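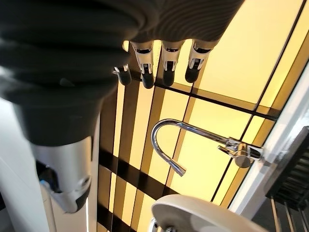

**NOTA DE PRENSA**

16 de agosto de 2024

# Jastix presenta Lidton, un servicio de robótica humanoide para las tareas de cocina

*La oferta incluye el robot, la instalación y el mantenimiento, y se dirige en su primera fase a residencias, apartamentos con servicios y viviendas tuteladas*

Jastix anuncia la apertura del periodo de contratación de Lidton, un servicio de robótica humanoide destinado a cocinas de uso cotidiano. El servicio se ofrece en régimen de suscripción, con una permanencia mínima de 12 meses, y comprende la cesión del equipo, la puesta en marcha en el domicilio o centro del cliente y la asistencia técnica durante toda la vigencia del contrato.

Lidton está concebido para trabajar en cocinas ya existentes, sin obra ni sustitución de electrodomésticos. El robot utiliza manos de varios dedos articulados y maneja la vajilla junto al fregadero, la encimera y el lavavajillas que el cliente tiene instalados. La primera versión comercial se centra en la carga y descarga del lavavajillas, la retirada de platos y vasos de la encimera y la colocación de la vajilla en armarios bajos.

La mano ha sido desarrollada por Domański, proveedor de componentes mecánicos de Jastix. Las yemas de los dedos son piezas recambiables que el servicio técnico sustituye en las visitas periódicas. El programa de control, denominado Priden, procesa en el propio equipo las imágenes de las cámaras – las grabaciones no se transmiten fuera del centro salvo autorización escrita del cliente.

## Instalación y condiciones

La contratación se inicia con una visita técnica en la que se toman medidas del espacio y se comprueba el tipo de lavavajillas, la altura de la encimera y la anchura de los pasos. La instalación requiere 2 jornadas. Durante la primera se configura el recorrido del robot y se registra la vajilla habitual; la segunda se reserva a las pruebas con carga y a la formación del personal designado por el cliente.

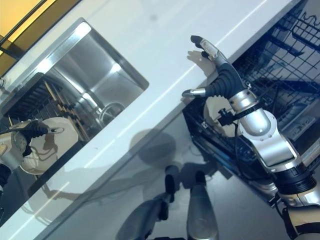

**¿Es necesario cambiar el lavavajillas para contratar el servicio?**

El servicio admite lavavajillas de apertura frontal con puerta abatible y cestos extraíbles, tanto integrados como de libre instalación. Los modelos de cajón y los de capota industrial quedan excluidos de esta primera versión. La compatibilidad se confirma por escrito tras la visita técnica, antes de la firma del contrato.

## Disponibilidad

Jastix dispone de una primera serie de alrededor de 170 equipos, que se asignarán por orden de solicitud. Los clientes podrán elegir entre 3 modalidades:

- **Lidton Base:** carga y descarga del lavavajillas, con horario programado.
- **Lidton Cocina:** incorpora la recogida de la encimera y la colocación en armarios bajos.
- **Lidton Centro:** destinada a instalaciones con varias cocinas, con asistencia técnica prioritaria y equipo de sustitución.

Las piezas de desgaste están incluidas en todas las modalidades. Las roturas de vajilla ocurridas durante el funcionamiento quedan cubiertas hasta el límite fijado en las condiciones particulares, excepto en el caso de piezas no registradas previamente. Los cuchillos y otros utensilios de corte no forman parte de las tareas autorizadas.

Las solicitudes de visita técnica pueden presentarse desde hoy en el área de clientes de Jastix. Los centros que ya hayan enviado su ficha de cocina no deberán repetir el trámite.

## Acerca de Jastix

Jastix desarrolla y comercializa servicios de automatización para espacios domésticos y asistenciales. La compañía se ocupa directamente de la integración de los equipos, de su instalación y del servicio posventa.

**Contacto para medios:** Departamento de Comunicación de Jastix. Las fichas técnicas de Lidton y las condiciones generales del servicio están a disposición de los medios acreditados previa petición.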